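Shore snorkelling at Brellorville – which entry, and is it worth it in June?

tidewrack_9
Posted 4 February 2023

We have a week at Brellorville booked for June and want to snorkel from the shore on most days. No boat, two adults and a confident 12-year-old. The guide I have says to go in at Bandley steps and swim out to the reef, but it was printed years ago. Is that still the best place? Mainly hoping for boxfish and rays. 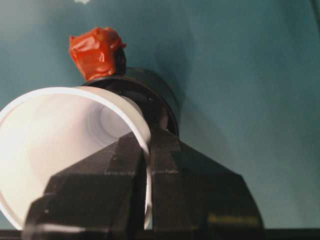
Reply 1
saltyknees

Don't use Bandley steps. The bottom four are gone and you end up climbing over urchins. Go in at Ayala beach and keep the rocks on your left. The reef is 900 metres of broken ledge and the shallow end is the best part of it. We saw boxfish every morning last June, usually in pairs over the weed.

Reply 2
m_prirk

I disagree about the steps. They are fine at high water if you wear boots, and you save a long swim. Ayala is sandy and you'll be kicking for ages before you see anything except flatfish. For a 12-year-old I'd want the shorter swim.

Reply 3
saltyknees

The swim is shorter going out. Coming back you have to land on the same steps with the swell behind you, tired. I've watched people get knocked about there. With a child I would not do it.

Rays are at the far end, by the way, past the Prirkitz marker, over sand. Go early before the paddleboards are out.
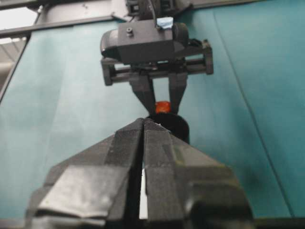 If the wind is from the south, forget that end and stay in the bay. It goes cloudy within the hour and takes a day to clear.

Reply 4
Felista Mussa

I help with the Brellorville fish log, so I can give you what we have. Last season we had 1,738 fish records from snorkellers and 647 of them came from the Ayala side. Bandley had fewer, but fewer people go in there, so I wouldn't read much into it. Boxfish are on both sides. They are slow, so please don't chase or handle them – they are easily stressed.

Water in June is fine in a shorty. The 12-year-old may want a full suit for anything over half an hour. 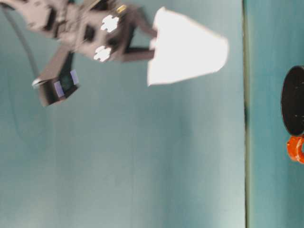
Reply 5
tidewrack_9

Thanks all. Ayala it is, at least to start with. Is there parking, or do we need to walk down from the village?

Reply 6
m_prirk

Small car park at the top, full by 9 most mornings. I still say have a look at the steps on a calm day before you rule them out.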